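Plosusstead Teaching Kitchen: Gallery
Home / Facilities / Teaching Kitchen / Gallery

The Plosusstead Teaching Kitchen provides a small, fully equipped setting in which the ordinary tasks of preparing food and putting things away may be studied and practised at table height. The pages of this gallery record the bench as it is currently arranged, together with notes on the appliances, storage and small items kept on it. The selection was prepared by Indira Nadar, with captions by Yamuna Kamath.

Visitors consulting the gallery before a booking are asked to read the notes as well as look at the pictures, as the arrangement of the bench is reviewed each February and items may be moved, replaced or withdrawn.

1. Appliances

The bench is divided into a cooking side and a storage side. Appliances are chosen for their plain controls, so that a newcomer can learn the use of each within a single session. Metal surfaces are wiped down at the close of every booking, and knobs are returned to the off position before the supply is isolated.
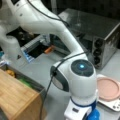
Appliances are allotted a fixed place and should not be exchanged between benches. Where a group wishes to bring equipment of its own, the details must be sent to the Plosusstead office beforehand so that the electrical load can be checked. The limit for any single additional item is 700 watts. Extension leads are not permitted on or under the bench.

The inventory for the whole facility at present runs to 3,056 entries, from the larger appliances to individual spoons. Each entry carries a shelf reference, and the full list may be consulted in the Dokby Room during opening hours.

2. Storage

The wooden cabinet is among the most used pieces in the kitchen. Its compartments hold items needed at intervals during a session, while the drawer is intended for small things that would otherwise collect on the worktop. Users are asked to open the drawer fully before placing anything inside, and to close it again when the task is complete.
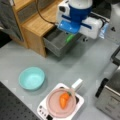
The cabinet with its grey drawer open and a bright green item inside. The round teal bowl stands on the tabletop nearby.

The cabinet belongs to the Luik series, which was adopted throughout the facility when the benches were last refitted. The wood is cleaned with a barely damp cloth and dried at once. Polishes and sprays should be kept away from the grey panels, which mark easily. Any drawer that sticks should be reported and left alone; spare runners are held in store and can be fitted between bookings.

Bowls are kept on the worktop during sessions and stacked on the Drosov shelving afterwards. The facility holds 62 in all, in several sizes. Groups preparing a sorting or tidying task may take as many as they need, provided that the number is entered on the sheet by the door and the same number is returned.

3. Cooking and play food

Much of the work at the bench is carried out with play food, which allows a recipe to be rehearsed from start to finish without waste. The set includes vegetables and other common ingredients, and comprises 73 pieces. Pieces are washed in warm soapy water, laid out on a cloth to dry, and checked against the list before being put away. Groups working with real ingredients should say so on the booking form, as separate pans are supplied for that purpose.
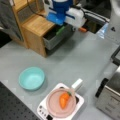

May play food be left in the pans at the end of a session?
All pieces should be taken out, washed and returned to their box, and the pans put back on the lower Drosov shelf. A group with a second session on the same day may leave its bench laid out, by arrangement with the office.

4. Using the gallery

Pictures from this page may be reproduced in course handbooks and session plans, provided that the Plosusstead Teaching Kitchen is credited. Requests for larger copies, or for pictures of benches not shown, should be addressed to Yamuna Kamath. Corrections to the notes are welcome and should give the section number.

Next gallery: The Dokby Room
Return to Facilities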